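Chapter 6
Benches, Bars and Edges: Setting Up a Work Surface

Draft for class use, Oct 19, 2023. Page refs to the Bodnár tables still to be fixed.

What you'll need before starting
Chapter 5 notes on measuring. A pencil, not a pen. A steel rule, 300 mm. The bench you were assigned in August, cleared.

6.1 Why start with the surface

Most layout mistakes start before the first line gets drawn. Bench not wiped. Rule sitting on a crumb of something. Stock rocking a hair every time you lean on it. You measure twice, get two numbers, pick the one you like. Every class does it.

So this chapter is slow on purpose. No cutting until 6.4. If you have your own project on the go, put it under the bench and leave it there for now.

A work surface has one job at the layout stage – hold things still and let you see them. Flat helps. Clean helps more. A wood surface is kinder to edges than a metal one and easier on the eyes under shop lights, but it moves with the seasons, and the grain can fool you. Long wavy grain next to a straight bar will make the bar look bent. Trust the bar. Check it against a second one if you have doubts, then stop worrying.

Try it now. Lay any straight flat piece on the bench, across the grain first, then along it. Crouch so your eye is nearly level with the top. Look down the length. A bar that is the same width end to end will look wider close to you and narrow far off, and your eye will want to correct for that. Don't line things up from down there. Stand up, get over the work, look straight down.
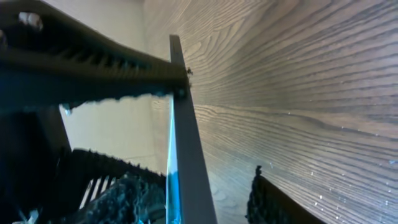 Specks matter too. A bit of grit under a straightedge lifts one end and you won't feel it through your fingers. Brush first, then wipe, then brush again. Dry cloth. Damp cloth on bare wood raises the grain and you'll be sanding it on your lunch.

6.2 Bars and straightedges

A straightedge is for straightness. A rule is for length. Some tools do both, most do one well. In the Clillus shop kits the flat bar has no markings at all and students are forever hunting for the numbers. There are none. Use it for lines and for checking flat.

Handling: pick it up, don't slide it. Store it flat or hang it from the hole if it has one, never leaned in a corner. If you drop it, say so and we'll check it – no marks lost.

Checking a straightedge, short version:
Draw a fine line along the edge. Flip the bar end for end, same edge to the same line. Draw again. If the two lines sit on top of each other, good. If there's a sliver of white between them, the edge is out by half that sliver. Write it on the tag.

6.3 Clear sheet and how it catches light

Clear plastic and glass are awkward to mark. The face nearly dissapears on a pale bench and the edge can light up bright, depending where the lamp is. Use that. Move the lamp untill the edge shows, then set your bar to it. Leave the film on if it came with film. Grease pencil for glass, fine marker on the film for plastic.

Wear gloves for glass. Cut edges on plastic are sharp as well, people forget.

Riro and Pletlow sheets both turn up in the stock rack and they are not the same thickness. Measure the piece in your hand, not the label on the rack.

Words to know: straightedge, datum, parallax, burr, kerf (more on kerf in 6.4).

Before you go on
Wipe down. Check your bar by the flip method, both edges. Record results in the table on page 124, in pencil. Then turn to 6.4 and read it right through before you pick up a knife.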